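Dirkbridge Neighborhood News
Monday, September 7, 2020

Fall houseplant notes: bringing pots back indoors

Nights are getting cooler, and most houseplants that spent the summer on a porch or balcony need to come in before October. The Dirkbridge plant shelf at the corner of Ong Street is taking cuttings again, and the details are at the end of this item. First, some notes on the move itself, based on the questions that came in through the newsletter inbox over the last few weeks.

When to move them

Go by the night temperature. Most common houseplants are happy outside until nights drop below 55 degrees. Peace lilies and most ferns like to come in a little earlier. Jade plants, snake plants and Christmas cactus can wait longer, and the cactus sets buds better after a few cool nights, as long as there is no frost.

If you have a lot of pots, move the tender ones first and leave the rest for the following weekend. Plants that have been in full sun will drop some leaves when they come into a dim room. A week in a shady spot outdoors before the move cuts down on that. Put them under a tree or on the north side of the building, and water as usual.

Check for bugs

Look under the leaves and where the leaves meet the stem. Mealybugs look like bits of white cotton. Scale looks like small brown bumps that come off with a fingernail. Spider mites are hard to see, but they leave fine webbing and a dusty, speckled look on the leaves.

A strong spray from the garden hose takes care of most aphids and a good share of the mites. For mealybugs, dab each one with a cotton swab dipped in rubbing alcohol. Insecticidal soap works on most of the rest. Follow the label, spray in the evening, and do it again a week later to catch what hatched in between.

Ants in a pot usually mean a nest in the soil. Set the pot in a bucket of water so the water comes just over the soil line, leave it for 20 minutes, and let it drain well afterward. Wipe the outside of the pot and the saucer before they come in.

Keep the plants that came from outside apart from the ones that stayed in, if you have a room to spare. Two weeks is enough to see whether anything turns up.

Do they need a bigger pot?

Tip the plant out and look at the roots. If they circle the bottom in a thick mat, go up one size, meaning a pot an inch or two wider. Going bigger than that leaves a lot of soil with no roots in it, and that soil stays wet. If the roots look fine, put the plant back and wait until spring, when it will be growing faster.

Use fresh potting mix, never soil from the yard. Yard soil packs down in a pot and may bring in weed seeds and fungus gnats. The hardware store on Skivilau Road still has the large bags of mix by the side entrance.

Watering and light after the move

More plants die from too much water in the fall than from too little. Growth slows as the days get short, and a pot that needed water every day on the porch may need it once in ten days in the living room. Push a finger into the soil to the second knuckle. If it feels damp, leave it alone. Empty the saucer half an hour after watering.

Stop feeding by the end of the month and start again in March.

South and west windows suit cactus, jade and most other succulents. East windows are good for African violets and for herbs such as mint and parsley. Pothos, snake plants and cast iron plants will put up with a north window. Keep everything off the radiator covers, and pull pots back from the glass on very cold nights.

Tables are fine for small plants if the table is close enough to a window. Sit by the plant at noon on a clear day and hold your hand a foot above a sheet of paper. A sharp shadow means bright light, a soft one means medium, and if there is hardly any shadow the plant will need a lamp or a different place. Put a saucer or cork mat under any pot that stands on wood. Water rings on a light finish are hard to get out, and plain clay saucers let moisture through.

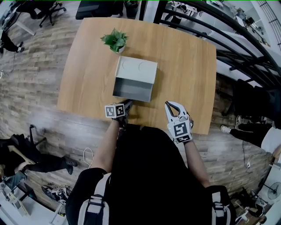 Plant shelf: cuttings and pots

The shelf is at 304 Ong Street, under the covered entry, and is open during daylight hours. Please label what you leave with the plant's name, if you know it, and the date the cutting was taken. Cuttings in water should be in a jar with a lid or with foil over the top. Anything with bugs on it goes home again.

Spider plants and pothos are welcome, but the shelf has plenty of both. Rosemary, geranium and begonia cuttings go fastest. Take up to 2 plants per visit so there is something left for people who come by after work.

Clean pots and saucers can go in the crate under the shelf. Scrub them first and soak them in one part bleach to nine parts water for ten minutes. Cracked pots are useful too, as drainage pieces, and go in the bucket next to the crate.

Care sheets

The two-page care sheet has been updated with a part on winter light. Over 600 copies of the last one were picked up, and the new one is in the rack beside the shelf. A large-print copy is available on request. Send requests and corrections to the newsletter inbox by the 20th if you would like them in the October issue, which will cover forcing bulbs and storing dahlia tubers.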